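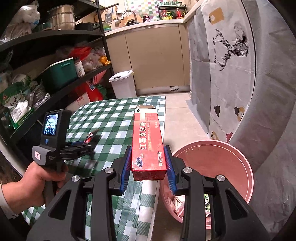

Tracker jumps sideways over a checkered tablecloth. Is the "repeating texture" explanation real?

Morenike Jibrin
We train a tidy-up policy from two-handed demos done with hand-held grippers: pick up a packet or small box from the kitchen table, put it in the bucket. Camera poses come from Stalska, default settings, feature cap at 3,000. We have 1,614 clips. In 200 of them at least one gripper path has a sudden sideways jump while it's over the table, then the path carries on as if nothing happened. No "tracking lost" flag, no drop in the confidence score.

The stock reply on the Stalska board is that the gingham cloth is a repeating pattern, so features get matched one square over, and I should swap it for something plain. I don't buy it, or not all of it. Most clips over the same cloth are fine. I'd also like the policy to work in kitchens that have tablecloths. Has anyone measured this, or is it one of those things people repeat?

Henk Wuyts
It's real, just change the cloth. Newspaper works great.

Olanrewaju Lawal
I'd want to see the size of the jumps before blaming the pattern. If matches are slipping by one square, the jump should come out near one square wide, or a multiple of it, and it should line up with the weave. That takes an afternoon to check. Measure a square with a ruler, plot all the jump lengths, look for peaks. If you get a smooth smear instead, the gingham theory is in trouble and you can stop rearranging the furniture.

My own suspect is the gripper. Most people mask the fingers and forget everything else.

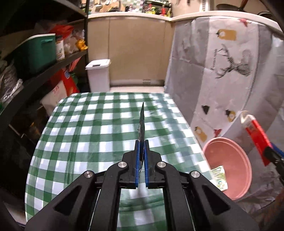
The linkage arms and those round pins have crisp edges, they sit in the same part of the view all the time, and a tracker looking for corners will happily take them. So does whatever is being held. A thin packet gives it very little to grab, but a box with big printed lettering is a feature magnet that moves with the camera. Add the other gripper coming in from the side on its own path and a fair share of your "static world" isn't static. The outlier step is supposed to throw those out. I've stopped believing that it does when the rest of the view is glossy cloth with highlights sliding across it.

Try this before touching the cloth:
Mask the whole gripper, arms included, out to the bottom corners.
Mask the held object too, even with a crude fixed patch in front of the pads.
Rerun the bad clips and the same number of good ones. If you only rerun the bad ones, some will improve by luck and you'll think you fixed it.

And ignore the confidence score. As far as I can tell it reports how many matches agree with each other, so a crowd of wrong ones looks wonderful.

Tamunoemi Bako
Agree on the mask, less sure about letting the cloth off. Ours had both problems at once. Also check your two gripper clocks against each other. That won't cause a jump inside one path, but it will make the handoffs look wrong, and you may be counting those as tracking errors.

Morenike Jibrin
Plotted the jumps. There's one peak close to a square's width and a long smear behind it. Rerunning with the bigger mask tonight, good clips included. The cloth stays.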